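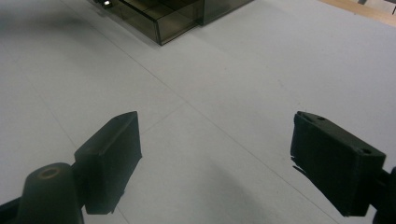 *The joins, from the low side.*

## Thin grey lines where my table panels meet. Fill them, or learn to love them?

I have a white Stovholm table in the back room, the matt one with a very slight blue to it, which the shop called "chalk" and my other half calls "hospital". The top is in panels. Where they meet there is a thin grey line, and where two lines cross you get a sort of flattened X, placed with great care exactly where I like to work.

I sort and pack small orders on it in the evenings, mostly buttons and beads, 400 or so little bags in a busy July. You can feel the joins with a fingernail but a ruler slides over them. What I'd like to know:

- are the lines meant to be that grey, or is it sixteen months of me?
- can I fill them without the filler looking worse than the line?
- is there a mat big enough to hide the lot? The top is 190 cm long and every mat I find stops just short, as if by agreement.

I have tried washing-up liquid and a toothbrush. The toothbrush is now grey, so draw your own conclusions.

**posted by tapsell_lane**

---

**mothballed**

A grey toothbrush says at least part of it is dirt. Go again with bicarb mixed to a paste, leave it ten minutes, then use a wooden cocktail stick wrapped in a damp cloth and run it along the join. Wipe with plain water and dry it straight away, as you don't want water sitting in there. Avoid the scouring side of a sponge on a matt top. It leaves a shiny patch, and you will see it every time the sun comes round until you sell the house.

I wouldn't fill them. I did mine with Tremico white, very neatly, and it went yellow by Christmas. I now have cream lines on a white table, and visitors ask if it's a design feature. If you insist, try 4 cm at the end nobody sits at and leave it a month.

For the mat, buy two and butt them together. Yes, you will then have a join.

---

**pelmet**

get a tablecloth

---

**grout_expectations**

Check underneath before you do any of this. On my Sovano the panels were held with screw plates and two had worked slack, so the gaps were opening a bit and collecting everything I owned. Half a turn each with a hand screwdriver and the lines got noticeably thinner. Don't use a drill unless you want the screw to come and say hello on top.

Yours may be put together differently, I've never had a Stovholm. And for beads I'd use a tray with a lip whatever you decide about the lines. Mine is an old roasting tin with felt in it.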